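Holel Linen Room, February report to the Hourani fund

The grant of 3,000 was spent on two things this month: replacement blankets and throws for the day rooms, and shelving from Tellier. The shelving came in 9 boxes and is up along the back wall.

Most of the new stock is textured fabric in plain colors. The blue-gray with the nubby, looped surface is the one we used for the first round. 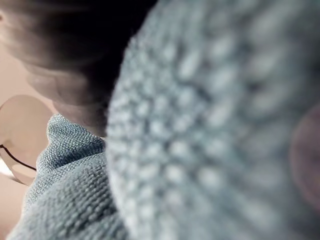 Lucinda Obi wrote back on the draft of this report that looped fabric snags on rings and zippers, and asked that it be washed inside a mesh bag and kept off the high heat setting. We have added that to the laundry sheet.

Folding and sorting took longer than planned. 105 pieces have been checked for pulls and sorted by size. Gray textiles are now kept together on one shelf, and anything with a pull longer than 2 inches goes in the mending bin. 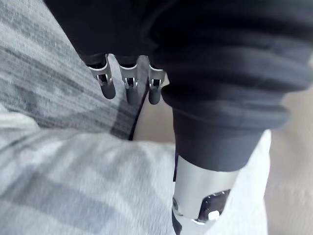
Next month

Traveo will deliver the second order in the morning, before the day rooms open. We still need labels for the lower shelves and a price for mending thread. The unspent balance will be listed in the next report.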